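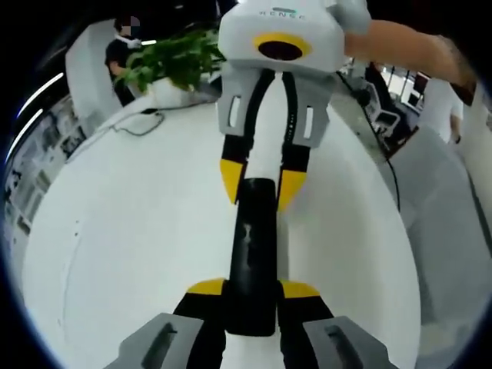
Black plastic and rubber show more surface faults than any other color, and most of the damage comes from cleaning. Dust, skin oil, and old polish all read as gray. Before choosing a product, find out which one you have. Set the part under a single lamp, with the other lights off, and look at the reflection. On a long black cylinder with a slight gloss, the lamp makes a faint pale highlight along the middle, and that line is the best inspection tool in the shop. Oil widens it and blurs its edges. Fine scratches break it into short pieces. A chalky gray area with no highlight at all is usually worn or oxidized plastic, and soap will do nothing for it.

Dust first

Remove dry dust before any liquid touches the surface. A soft paintbrush works well, as does low-pressure air. Wiping dry dust with a paper towel is the most common cause of hairline scratches. Paper towels are acceptable on glass and bare steel. Keep them off black plastic.

Washing

Mix 3 ml of plain dish soap into 200 ml of lukewarm water. A stronger mix leaves a film that dries gray and has to be rinsed off separately. Dampen a microfiber cloth, wring it out, and wipe in straight lines along the length of the part. Circular wiping leaves swirl marks that show from every angle. Rinse with a second damp cloth, then dry at once with a third. Tap water in Lorkport is hard enough to leave spots in a few minutes; if yours is similar, use distilled water for the rinse.

Do not soak anything with a seam, a switch, or a battery door.

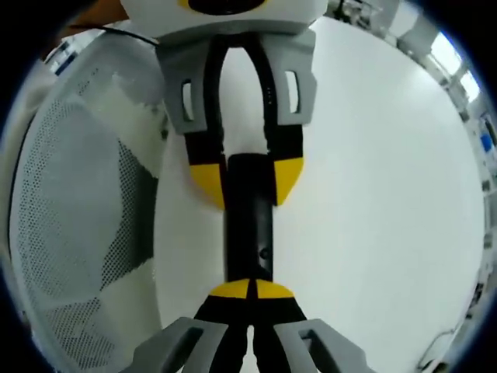
Black and yellow parts against a white background.

Mixed colors

Where black meets a light or bright color, clean the lighter material first and change cloths before moving on. Black rubber can shed a little pigment, and yellow plastic picks it up easily. Pale smears along an inside edge are often polish residue. A cotton swab with the same soap mix will lift most of it. If the smear comes back after drying, it is probably wear.

Sticky coatings

Some soft-touch coatings break down with age and turn tacky. Soap will not fix this. Wipe a hidden spot with 50 percent isopropyl alcohol and wait a few minutes. If the cloth comes away black and the plastic underneath looks sound, the whole coating can be removed the same way, one small area at a time. Expect to use a lot of cloth. Do not use acetone – it softens many common plastics and the damage is permanent.

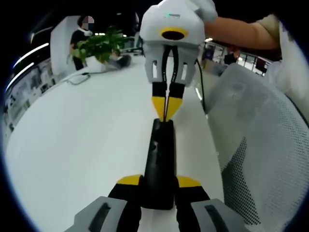
Once the coating is off, the bare plastic will look duller than before. Leave it overnight before deciding whether it needs a dressing. Many parts look fine without one.

Dressings

I use the Fititeck water-based trim dressing, which comes in a 315 ml bottle and lasts about two years on a home bench. Put it on the cloth, never on the part. One thin coat is enough for matte plastic. On glossy plastic, skip it. Plendodov sells a silicone spray for the same job; it covers scratches better, but it drifts onto nearby surfaces and ruins them for paint or glue. Keep dressings off handles, pedals, and anything else that must not slip.

Storage

Store black rubber out of sunlight and away from motors, which give off ozone. Talc is fine on rubber seals in a drawer – brush it off before use. Do not wrap soft plastic in newspaper, as the ink can transfer. Check stored rubber in March, and throw out any piece that shows cracks when bent.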